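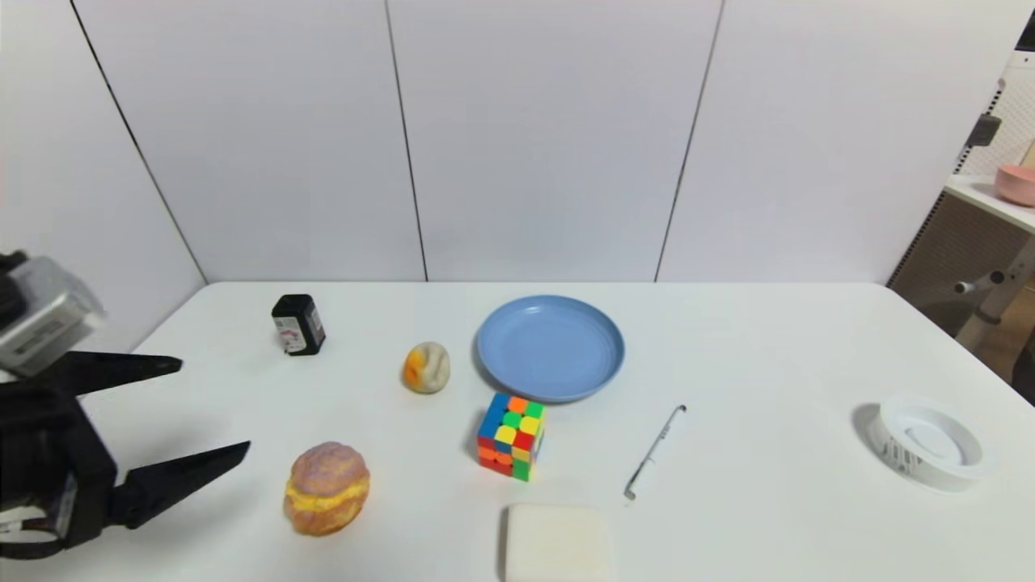

Photo: Flevalley Tenant Services

Flevalley Community Help > Housing and Leases > Deposits

Deduction for "surface wear" on a white table in a furnished rental

Posted by jasska_unit30

I rented a furnished studio in the Stergiou building in Flevalley and moved out in January. The lease was managed by Astus. My security deposit was $2000. I have now received a statement that keeps $271 of it for "surface wear, white dining table." No photographs, receipt or estimate came with the statement.

The inventory I signed at move-in lists the table as "good, light marks." I used it for meals and for a laptop. I did not cut on it or place hot pans on it, and I wiped it down before returning the keys.

I wish to know whether a landlord may charge for this kind of wear, and what I should send in reply. I would prefer to settle the matter in writing and without going to court. I should add that I cashed the check for the remainder before I read the statement closely.

Posted by Flevalley Tenant Desk

The rules on deposits differ by state, and the following is general information only. Please confirm the deadlines that apply to you before you act on them.

In most states a landlord may deduct for damage but may not deduct for ordinary wear and tear. Ordinary wear is the gradual change that results from normal use of an item for its intended purpose. Faint scratches and a dulled finish on a dining table would usually fall under this heading. A burn, a deep gouge or a broken leg usually would not.

Your signed inventory is the most useful document you have. The words "light marks" show that the table was not new or unmarked when you took possession. Keep the original and send only a copy.

We suggest a short letter to Astus containing the following:

Your name, the address of the unit, and the dates of the lease.
The amount withheld and the reason given on the statement.
A request for dated photographs, the purchase date of the table, and the receipt or estimate on which the charge is based.
A date by which you expect a reply. Many tenants allow 30 days.

Send the letter by certified mail and retain the receipt. Where a charge is justified, it should normally reflect the age of the item. A tenant is not generally required to pay the full price of a new table to replace one that has been in service for several years.

Cashing a partial refund does not, as a general matter, give up your claim to the rest. The exception would be a check or cover letter marked as full and final settlement. Please review both for wording of that kind.

Posted by lakeside_renter

Same company kept part of mine for a mattress. I wrote once, they asked for my forwarding address again, and the money came with no explanation. Be sure they have your current address in writing.

Posted by jasska_unit30

Thank you for the replies. The check carried no such wording. I have mailed the letter with a copy of the inventory and will post the response when it is received.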